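4. Findings

The project reviewed 1506 death notices printed in the Trirkthorpe weekly paper and sorted them by length, family details and mention of military or church service. Uyên Khúc read the older notices, and Khải Mạc entered the results in the shared spreadsheet. Notices placed by funeral homes followed a fixed order of birth, schooling, marriage, work and survivors. Notices written by relatives were longer and more often named hobbies, pets and favorite meals.

In four cases the birth year in the notice did not match the cemetery record kept at Lenusar. These entries were marked and left out of the age tables.

Home cooking was the pastime named most often in notices written by relatives, followed by gardening and fishing.
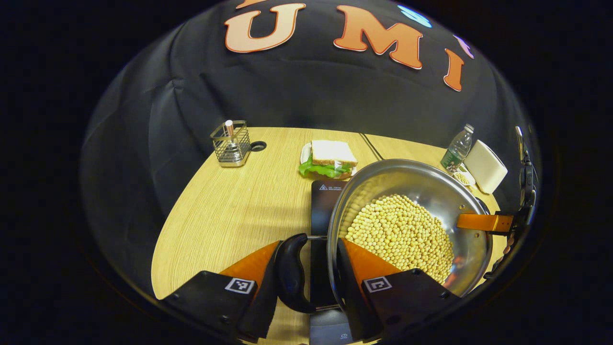

5. Limits of the Study

Only one newspaper was used. Notices from November were incomplete in the library's copies.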